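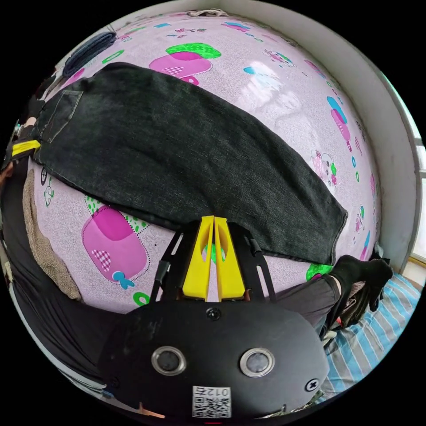
I have been putting off the folding for most of a week, and it caught up with me this morning when I went looking for a pair of jeans and had to dig. So everything went onto the bed, which is the only surface in the house big enough, and I made a pot of tea and got on with it.

The bed still has the cartoon sheet on, the pale pinky-lavender one with the popsicle and the little pink animal. It was meant for my niece's visits, but it's the softest one we own and it keeps finding its way back onto our bed (I've stopped arguing with it!).

Jeans first, always. My friend Cremilda Brandão taught me her way years ago, when we shared the flat in Tresenstead and had one chest of drawers between us. You lay them flat, bring one leg over the other so they're folded lengthwise with the back pocket facing up, and then you smooth them from the waist right down to the hem with the side of your hand. I used to skip the smoothing. The dark charcoal pair taught me otherwise – they hold on to a crease like a grudge, and denim that heavy doesn't forgive you in the drawer. After that it's thirds, and they stand up on their own, more or less.

Towels come next in my order of things. The tan one goes back on the bathroom rail and doesn't really need folding, but I do it anyway, it's a nice plain rectangle to rest your brain on. Anything stripy I leave until late, as I get fussy about making the lines match and then the tea goes cold.

I did look at getting one of those drawer divider sets, and the one I liked was £120, so the jeans will carry on leaning against each other for now. Next job is the airing cupboard, probably in March, when I can have the window open while I do it.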